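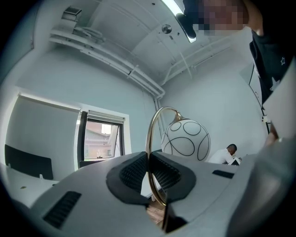
June, by Svitlana Nazarenko

Okay, so I've had the Ruvar hand-held gripper kit for 4 weeks now and I'm kind of smitten! It's $527 with the spare pads (the Tapia one I nearly bought was $767), and the textured black pads are the best bit. Lamps with skinny metal arms are my usual test, and I like how the two pads come in at an angle. My gripe is the housing – it's pretty bulky, and my wrist gets tired. Next up is the Wollora pad set, if it ever ships.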